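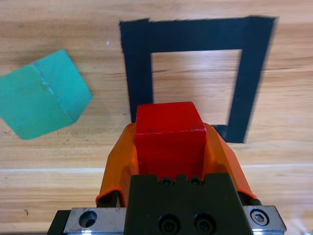 Red cube, firmly held.

So I've been asked again (hi, Marloes) when I'm getting a robot to do my dishes. It comes up every time I mention reading about this stuff, and my answer hasn't changed much since November. Not soon! But I've gotten a lot less snooty about the block stacking, and I want to talk about that.

My sister-in-law Floor De Haan packs orders at Van Leeuwen, a small mail-order place that sells lamp parts. On a busy shift she packs 178 boxes. Every one of them has some odd bracket in it, or a glass shade, or a bag of screws that slides all over the place, and she does the whole thing while talking to the person across from her. I packed next to her for one afternoon and managed maybe a third of that, and I have thumbs and a college degree.

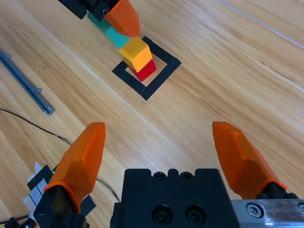 Red, yellow, teal, inside the tape.

A stack of blocks looks like nothing next to that. My kid could do it at two. But think about what goes into it: you have to find the block, close on it without knocking it away, bring it over level, and let go at the right moment. I tried doing it with kitchen tongs in each hand after dinner and it took me six tries to get three sugar cubes to stay put. Go ahead and try it, I'll wait.

What I keep coming back to is that putting away dishes is mostly this. Pick up, carry, put down where it belongs, don't crash into whoever is next to you.

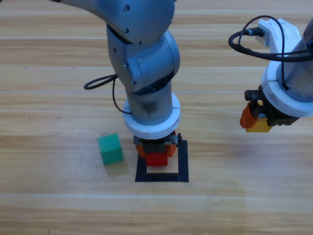
Two arms, one red block, one yellow one.

Two arms is the part I'd pay for, by the way. Our robot vacuum (his name is Erno, he cost 300 dollars, he eats socks) has no arms at all, and every night I still walk around picking things up so that he can do his job. That's the wrong way around, right? I'm the assistant. An arm that could get the socks off the floor first would change my life more than any talking fridge.
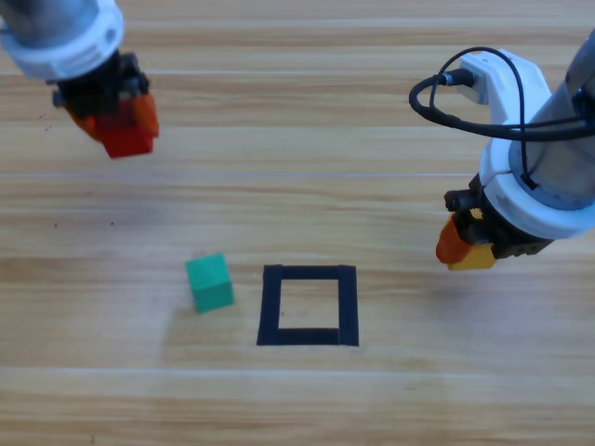
Laundry is where I think we'll be waiting longest. Towels, fine, I can believe in towels. But a fitted sheet has no right way up and never sits the same way in the basket. Compare that with a green cube sitting on a bare table, right beside the black tape square, flat faces and all. You can tell what it is and where its edges are. My laundry has never once looked like that, and my kitchen counter hasn't since we moved in.

So, Marloes: dishes someday, boxes like Floor's a good while after that, fitted sheets when I'm very old. I'm unloading the dishwasher myself tonight. Next week I'm back to the tomato post, I promise, the seedlings are getting huge.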